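Break Room and Work Tables, Bellport
Posted 06/01/2024
Filed under: Rooms and Fittings

The Bellport office moved its break area into the main work room in March. The two functions now share one run of white tables, with cold drinks against the side wall. This page records the layout and gives the working notes that go with it. The previous layout, with a separate kitchenette behind a partition, is covered on the Stougaard page and is not repeated.

Room data

Usable floor area: 555 square feet. Ceiling height was not changed. Floor covering was not changed. The partition was taken down and the wall patched and painted. The old counter, which had a sink at one end, went to the Tomard site along with its base cabinets. Water for the cooking pot is now carried from the hallway tap, a distance of 73 feet.

Tables

The tables are the Vitumeck straight type, white top, rectangular. They were picked for the plain top surface, which wipes clean with a damp cloth and mild soap. Abrasive pads leave a dull patch and should be kept off. The tables are set one behind another in a single row so that all of them can be reached from either side. None are bolted down. If one has to be moved, lift it at both ends – dragging it loosens the feet.

The front table is the general-purpose one and is used for cloth and clothing: sorting, folding, laying flat. The second takes laptops and whatever people are eating or drinking. Cooking is kept to the far end of the row, away from fabric and computers.

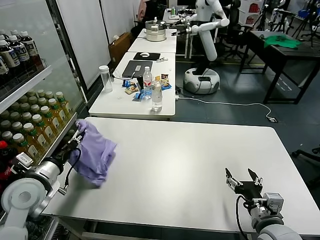 How should a cotton shirt be folded so that it stacks flat?

Lay it face down, fold each side in to the center line with the sleeve turned back along the body, then fold the bottom hem up to the collar in two equal steps. Smooth the cloth by hand after every fold. A shirt folded while still damp will hold its creases and should be dried fully first.

Front table: a crumpled lavender-purple cloth above the white top. Glass-fronted drinks refrigerator along the left, tables continuing to the back of the room.

Notes on the refrigerator

White metal frame, glass front. Dark brown bottles with white caps are on the upper shelf, pale yellow-green tea with green caps on the lower. Bottles are shelved by kind, in rows with labels facing out, so that stock can be checked without opening the door. New bottles go in at the back of the row and the older ones are brought forward.

The glass picks up reflections from the room. An antiglare film was tested at Stougaard and peeled at the corners, so it was not ordered for Bellport. The door seal is wiped monthly. Leave a gap behind the cabinet for air, and do not stack cartons on top.

Notes on the second table

Contents at the time: drink bottles, small snack packets in blue, yellow and brown wrappers, a closed dark gray laptop with a white charging cable, and a white mouse on a black pad. Snacks and electronics share this table by habit. The room rules allow it if bottles are capped and the packets are cleared at the end of the day. A shallow tray for the packets has been requested.

Charging cables should run off the side of the table nearest the outlet and should not cross the walkway. Coil any slack and leave it on the tabletop.

Notes on the far table

Silver electric cooking pot with a glass lid. The pot is used for noodles, soup and boiled eggs. Let it cool before wiping the outside, and dry the base before putting it back. No frying; the room has no hood. The outlet strip originally fitted at this end was replaced with a wall outlet during the move, and the pot should be the only thing plugged into it.

Cost and remaining work

The move came in at 300 dollars for paint, patching compound and outlet parts. Labor was in-house. Tables and refrigerator were already owned and are not included.

Still open: the tray for the second table, a hook rail for coats, and a lidded bin near the cooking pot. The hook rail depends on the wall behind the paint – one section is thin board and will need anchors. Measurements for the rail are held at Tomard with the cabinet drawings.

Related pages: Stougaard kitchenette, old layout. Tomard storage, base cabinets. Vitumeck tables, care and cleaning.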